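Packing Small Toys and Figures into a Cardboard Box

Skatance Storage Notes
Last revised 8/21/19

This page covers the boxing of small plastic and plush figures, blocks and capsule-type toys for a shelf, a closet or a short move. It does not cover glass or ceramic pieces. For those, refer to the Fokora sheet on fragile items.

Materials

– One corrugated cardboard box, open top, with a flat floor
– One shallow tray with a raised rim, larger than the box
– Tissue or thin foam sheet
– Paper tape and a marker
– One zip bag for loose parts

The box should be 2 inches taller than the tallest figure. A box that is too tall allows the contents to shift when it is tipped. A box that is too short puts pressure on ears, hoods and other raised parts once the flaps are closed.

Setting up the work surface

A bed, a low table or a clear section of floor is suitable. Soft surfaces such as a plush blanket must have a rigid tray on top of them. The box then stands level, and small parts that fall during packing stay inside the rim instead of sinking into the pile. Position the box toward one side of the tray and use the remaining area for sorting.

Press the floor flaps flat before anything goes in. If an inner flap is loose, either tape it down or lay it flat across the floor as a liner. A flap left standing will catch on the smaller items.

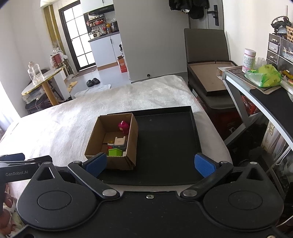
Open box on the black tray, magenta figure at the back wall.

Order of packing

Step 1. Sort by height. Tall figures go in first and stand against a wall of the box. Two tall figures should not share a wall unless there is tissue between them.

Step 2. Place block-shaped toys in the middle. Flat sides go down. Toys with prongs, posts or handles are turned so that these parts point up or toward open space.

Step 3. Place open containers and cube-shaped toys at the near end. An open container may hold smaller items, provided they do not rise above its rim. Kesari-style nesting cups can be stacked first and treated as one piece.

Step 4. Fill the gaps beside the larger pieces with small rounded items. Rings, loops and anything with a clasp go into the zip bag if they can tangle. Loose accessories under 10 millimeters always go into the bag.

Step 5. Check stability. Hold the box at both ends, raise one end slightly and lower it. Any piece that slides should be moved against a neighbor or wedged with tissue. A container that tips over should be laid on its side deliberately and padded.

Use one layer only for painted figures. Unpainted blocks may go in two layers with a foam sheet between them – the Moncrieff divider sheets can be cut to fit with scissors.
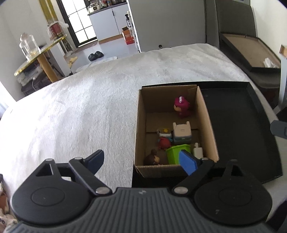 Moncrieff sheets left a faint pattern on my soft vinyl figures after one summer in a closet, so I put plain tissue between the foam and the toy now. Reader comment, posted by ferncrate.

The tissue layer is a sound precaution for soft vinyl and has been added to the table of materials for the next revision. Hard plastic does not need it.

Closing and labeling

Fold the short flaps first, then the long flaps. Run one strip of paper tape along the center seam and extend it 2 inches down each side. Do not use clear packing tape if the box will be opened often, as it tears the outer paper.

Write the contents on one end panel and on the top. Store the box upright, away from direct sun, with no more than 5 pounds of weight on the lid.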